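Search this site Enter keyword Go

Home News Features Homes and Rooms Letters Contact

September 2022
By Emília Gajdoš

A hill on the back wall

Radomír Skála had the wall done before he had anywhere to sit. When he took on the ground-floor room in Durnov it had white walls, a bare socket and a view of the bins. He had the window side curtained off first and then started looking at pictures of countryside.

"I went through 400 of them," he says. "Alps, beaches, forests with fog in. My brother-in-law wanted a waterfall. I said no, you'd be wanting the toilet all day."

He settled on green hills with trees on them and a small house near the top. The mural was printed in strips and put up by Jarmo Savolainen, who hangs paper for a living and had not done a whole landscape before. It took him two days in July.

"The sky is the hard part," Savolainen says. "With grass you can be a millimetre out and it doesn't show. With a pale sky you see every join. I did the sky first, while I was fresh, and I came down the wall from there."

The mural stops short of the floor. A grey strip runs along the bottom of it and the wall under that is plain white. Skála wanted it lower. Savolainen talked him out of it, because of the socket and because people kick walls.

"You've got a plug going in there," he says. "I'd be cutting round the plate, and then someone pulls the plug out by the cable every night and the corner lifts. Leave it white. You can paint white."

The floor was the other large expense. Skála chose light boards and had them laid in a chevron, which meant more cutting and a longer bill. The fitter, Ctibor Ďurica, quoted him once for straight boards and once for the pattern, and the difference came to 301 euros.

"He rang me at nine at night to say he'd take the pattern," Ďurica says. "I'd already told my wife he would. The room is a box. Straight boards in a box look like a crate."

Ďurica's advice on looking after it is short. Sweep it, wipe it with a cloth that has been wrung out properly, and pick things up off it.
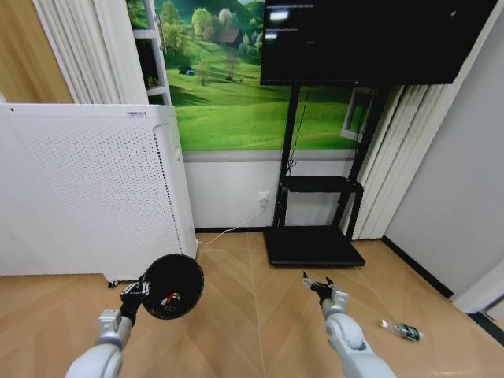
The chevron boards, with the air purifier at the curtain end of the room and a bottle on its side on the floor.

The purifier was not part of the plan. Skála bought it after the floor went down, when the smell of the finish was still in the room and the building's windows on that side would only tilt. It is a big thing, white, with a front full of small holes, and he admits he ordered it without measuring.

"I thought it would be the size of a bin. Two men brought it in. But I've got used to it, and it's white and the curtains are white, so it sort of goes away."

I asked whether it works. He said the smell went, and that it might have gone anyway.

The curtains are pleated and came from a shop in Ninditz that was closing down. They were made for a taller room and his mother took them up. Next to them is the white frame with rungs, which visitors take for a window or a shelf depending on where they are standing. Skála calls it the ladder. He had seen one in a café and liked the way it broke up the edge of the picture.

"Without it you had curtain, then suddenly Switzerland," he says.

The television caused the only real argument. Savolainen, having spent two days on the hills, did not want a screen in front of them. Skála wanted it where people could see it. Fixing it to the wall would have meant drilling through the mural, and neither man would have that, so it went on a stand.

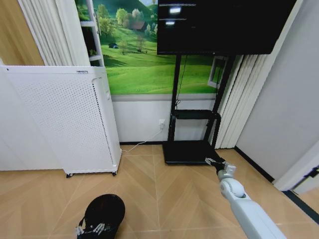
The television on its black stand in front of the mural. The house with the reddish-brown roof is at the top.

"It covers some of my trees," Savolainen says. "He told me it could be moved. I've been in there four times and it was in the same place."

Skála says the stand has a shelf, which is handy, and that the house can still be seen, which was his condition. He is less pleased with the cables. One hangs down by the pole of the stand and another, a white one, crosses the floor from the socket towards the purifier. He has bought clips for the first. For the second he would like another socket nearer the curtains, and Ďurica has told him what it would mean to lift the boards.

"He just said a number and walked off," Skála says.

He has no plans to change the picture. His mother thinks the hills are too green. A neighbour has asked him where they are, and he had to say that he doesn't know.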